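作業記録 2019年1月11日(金)

件名:浮き屋根式貯槽 リムシール部の間隙測定および補修方針の検討

1. 目的
Lyons地区貯槽のリムシールについて、12月の定期点検で指摘された側板とシールの間隙を再測定し、開放点検までの暫定措置の要否を判断する。本記録は測定班および設計担当の内部共有用とする。

2. 対象
シングルデッキ型浮き屋根。一次シールはZenora製の機械式シュー、二次シールはワイパー型である。二次シールは前回の開放時にPlitierの部材へ更新済みで、一次シールは建設時のものを継続使用している。

3. 測定方法
屋根外周を12等分し、各点において側板内面とシール先端との間隙を隙間ゲージで測定した。屋根高さは低位、中位、高位の三水準とし、液面の移動後は静定を待って測定に入った。高位の測定は午後の受入終了後に実施した。強風時は屋根が風下側へ偏るため、風速の記録を各水準の野帳に併記している。野帳の原本は設計室の棚に保管した。

4. 結果
低位および中位では、全点で社内基準を満足した。高位では北東側の第4点と第5点に間隙の拡大が認められ、最大値は第5点の70 mmであった。社内基準の上限は60 mmであり、10 mmの超過となる。対向する第10点と第11点では逆にシューの押し込みが大きく、ハンガーの可動余裕がほとんど残っていない。
屋根の偏心と側板の真円度不良のいずれが支配的であるかは、今回のデータのみでは判別できない。低位で偏りが見られないことから、上部側板の変形の寄与が大きいと推定するが、回転防止ガイドの摩耗も排除しない。

5. 考察
(1) シュー単体の交換では、真円度不良に起因する間隙は解消しない。ハンガーのばね力を増す案もあるが、押し込み側の接触圧が過大となり、側板内面の塗膜を損傷するおそれがある。
(2) 二次シールのワイパーを長尺品に替える案は、供用中の施工が可能である。ただし、屋根下降時に先端が反転する事例がVomelの技術資料に記載されており、反転防止の当て板を併用する必要がある。
(3) 高位での運用を制限すれば基準内に収まる。受払計画への影響は運転部門に照会中である。

6. 暫定措置
次の措置を当面の対応とする。
・屋根高さの運用上限を中位測定時の高さに設定する。
・第4点、第5点の二次シールを週次で目視し、先端の反転および切れの有無を記録する。
・ガイドポールのローラ隙間を次回の屋根上作業時に測定する。
・計測用の膜布試験片は図面番号2592の保管票により管理し、切断前に寸法を再確認する。

7. 未解決事項
側板の真円度測定は外面からの測量で代替可能か。外面には巻き階段と散水配管があり、第5点付近は視準が通らない。内面からの測定は開放時まで待つほかない。また、建設時の検査成績書のうち上部二段分が書庫に見当たらず、当初からの変形か経年の変形かを比較できていない。書庫の再調査を総務に依頼した。
ワイパー長尺品の見積は未着である。納期によっては開放点検と時期が重なるため、供用中施工の是非も含めて次回の打合せで再度取り上げる。

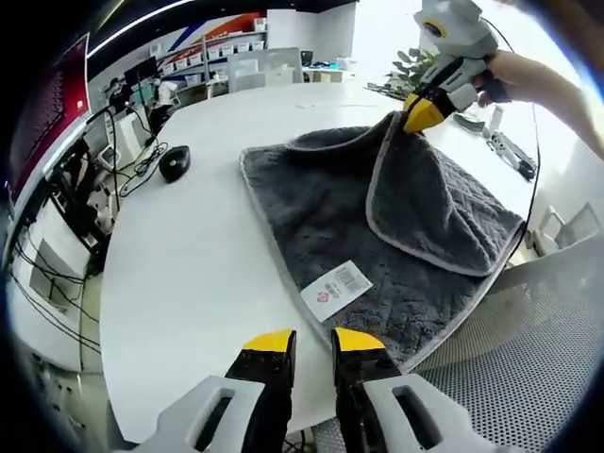
Hendrik Van Acker:第5点の70 mmについては、屋根の回転位置を確認した上で再測定することを勧めます。ガイドに遊びがあれば、同じ高さでも上昇時と下降時で値が変わります。両方向の値をそろえてから長尺品の要否を決めても遅くはないと考えます。運用上限の設定には異存ありません。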